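Print this page | E-mail this page

Chapter 6
Gathering Examples

A learning system for a robot arm starts out knowing nothing about desks, pens or pencil holders. What it comes to know, it gets from examples. An example, in this book, is one full record of a task being done: the joint positions of the arms, the opening of the grippers, and the pictures from each camera, all stored against the same clock. We call one such record an episode.

This chapter covers how episodes are planned, recorded and sorted. The task used throughout is tidying a desk, as set up in the Wonham exercises. It is a good first task. The objects are cheap, they are easy to put back, and a student can tell at a glance whether the desk is tidy. It is also harder than it looks. A pencil is thin, it can roll, and it has to be turned upright before it will go into a holder.

The work is done with two arms mounted at the front of a white table. Each arm carries a camera at the gripper, and a fixed camera takes in the whole table. At the start of an episode the pens and pencils should lie at different angles, some close together and some apart. If they are always laid out in the same neat row, the system will learn the row.

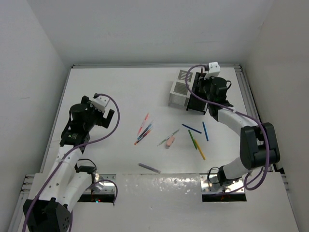
6.1 Before You Record

Write the task down in one sentence before anyone touches the controls. "Put all the writing tools in the holder" is a usable sentence. "Tidy up" is too loose, and two operators will read it two ways. The sentence is stored with the episode, so keep the wording the same from one session to the next.

Next, decide what counts as the end. In the Skomov version of this task, the episode ends when the last item is put away and both arms have moved back from the holder. In the Cortés version, the operator ends it by hand. Either rule will do, but do not mix them within one set.

Record 3 practice episodes and throw them out. Operators are slow and jerky at first — the system will copy that too. After practice, record in blocks of 10 and rest between blocks.

6.2 Changing the Scene

Change one thing at a time between blocks. You might move the holder, swap it for one of another shape or color, or begin with fewer items on the table. A black desk organizer with several compartments calls for different motions than a single open cup, and the set should include both if the system is expected to handle both. Write the change in the session log under "Layout."

Check the gripper cameras as well. When an arm reaches toward the back of the table, its wrist can hide part of the organizer from the fixed camera, and for that stretch the wrist view may carry most of the useful detail.

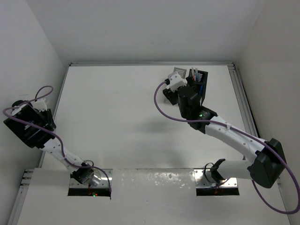 Figure 6.2 Right arm extended toward the organizer; left arm folded to the side.

Terms in this chapter: episode, operator, block, layout, session log.

Desudance Textbooks | Contact | Copyright | Back to top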